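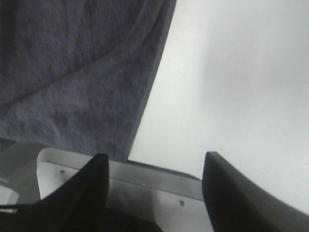 Bohdan Maksymiv read our first draft and wrote back that we should stop calling it a dropped towel, since dropping the towel was the harmless part, and that the report ought to be about why one arm kept moving for most of a second after the other had stopped. He was right, so we started over, and this is the second version.

Two-Arm Towel Folding: Report on the Stop Fault
Tovberg lab course, handed in 31 Dec 2022

What we were trying to do

Our project was to get two arms to pick up a towel by its corners, lift it a little, lay it down and fold it. We wrote the motion part ourselves on top of Ludari, the control program that the course gives to every group, and we were rather proud of it by the end of April, when it could do a plain fold without anybody hovering over the keyboard. Cloth is a lovely thing to work with, by the way, and I'd recommend it to any group that has the patience. It never lies the same way twice, and you get oddly fond of it.

What went wrong

During a lift, with both grippers closed on the cloth, the program on our laptop froze. The right arm noticed that no new commands were coming and held still, just as it should. The left arm carried on at its last commanded speed, away from the right one, and pulled the towel tight until it slipped out of one gripper. Then the left arm stopped too. I had my hand halfway to the table at that moment (I wanted to smooth out a wrinkle, silly of me) and Ihor Yurchenko pulled me back by the sleeve. No one was hurt and nothing was broken, but it gave us a proper fright and we did no more work that afternoon. 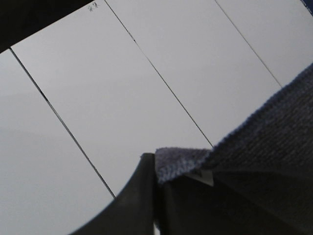

Figure 2. Wrist camera view with the cloth at the gripper finger.

How we found the cause

At first we blamed the gripper. It seemed so obvious! We swapped the finger pads, cleaned them, raised the closing force, and felt very busy, and all the while the real trouble was sitting in a settings file. Each arm has a watchdog, a small timer that stops the arm if no command arrives within a set time. On the right arm it was set to 200 milliseconds. On the left arm it was set to 900, a number left over from an early test when our network was slow and the arm kept stopping on us. One of us changed it to get through the day and forgot to put it back. I'm fairly sure it was me.

We should have caught it sooner. The log holds 125 lifts from before the fault, and in several of them there is a short gap in the commands where the left arm runs a tiny bit further than the right. We had looked at those lifts and put the crooked towel down to a poor grip. 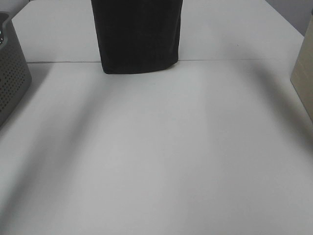 Our new checks begin before either arm is switched on. The program reads both watchdog settings and refuses to start if they differ, and it prints them on the screen in large type, which Ihor insisted on and which I've come to like. Then comes a walk around the table to see that it is clear. We use the long seam between the two table panels as our line: things not needed for the run may stand at the back by the seam, and the big front panel stays bare until we lay the towel down. Hands stay off that front panel once the arms have power — wrinkles or no wrinkles.

The second change is that the arms now watch each other. If either one stops for any reason, it sends a stop to the other, so neither is left pulling against a partner that isn't moving. We were worried this would make the whole thing jumpy, with one arm forever tripping the other,

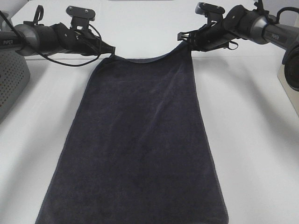
but it has been calm so far. We ran 20 lifts in which we froze the program on purpose partway up, with a towel in both grippers and everyone standing back, and the log shows both arms stopping inside the shorter time in all of them. The towel stayed in the grippers in most of these. In the others it slid out after the stop, and we still don't know why. Those finger pads may deserve some of the blame after all.

What is left

The stop message travels over the same network as the commands, so if the cable itself fails, we are back to relying on the two timers. Bohdan would like a separate wire between the arms for this, and so would we, but we ran out of term. The settings file, the log and a printed copy of the start-up checks are on the shelf in Dumlao, room key at the front desk, for the group that takes over the table next.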